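In Defense of the Ugly Old Tower

My brother-in-law Liam Gallagher believes a computer should be replaced the moment it annoys him. By that standard he should have been through up to 8 marriages. I hold the opposite view, and I hold it at dinner, where it is not welcome.

My case is the desktop tower, the gray kind that offices buy by the pallet and forget. Take the cover off one and you find sheet metal, holes, slots, and a power supply wearing a label with more small print than my mortgage.
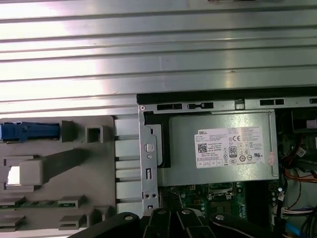 I find this restful. A power supply is a box. If the box dies, you get another box, and two or three screws later you feel like a surgeon. My laptop, by contrast, is sealed like a pharaoh, and the shop quoted me $200 to look at it. To look!

Vsevolod Lysenko, who taught me most of what I know about hardware and charged me in soup, says people throw out desktops out of embarrassment. They don't match the couch. I think he has it right. We have decided that a machine with visible screws has somehow let itself go.

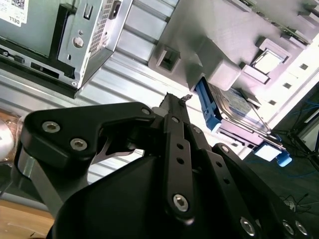

Liam says nobody wants to spend an evening with a screwdriver. I would point out that he spent two evenings last June choosing a laptop sleeve. He has since replaced the laptop, and the sleeve doesn't fit the new one. I've offered to take both off his hands.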